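21 Jan 2022, Vosau bench

Tea-table props again. The green top is back in service and flatters no food known to science. I have stopped fighting it. The orange bun-or-fruit (the inventory, line 246, commits to neither) is soft enough to dent when pressed and goes nearly cream where the light catches it. Against the purple rim of the plate it looks like a dessert from a hospital with ambitions.
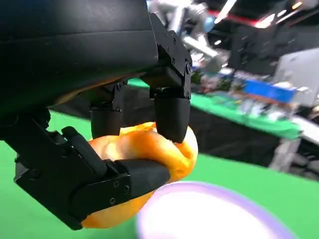 Yiran Peng thinks we should pick one, bun or fruit, and label the bin accordingly, as the Masau list has had it under both since December. Fair. I wrote BUN on the tape. Someone will cross it out by lunch.

Plates next. Lavender on green is easy to find from across the room, so the round one stays. The Hilari set costs almost 700 and is beige - I would lose it in my own kitchen.

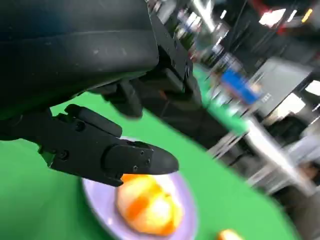
Do the plates go back in the same bin as the food? Separate bins, plates at the bottom of the shelf, food on top where it keeps its shape.

Still to do: relabel 246, wipe down the green top, return the Shen tray.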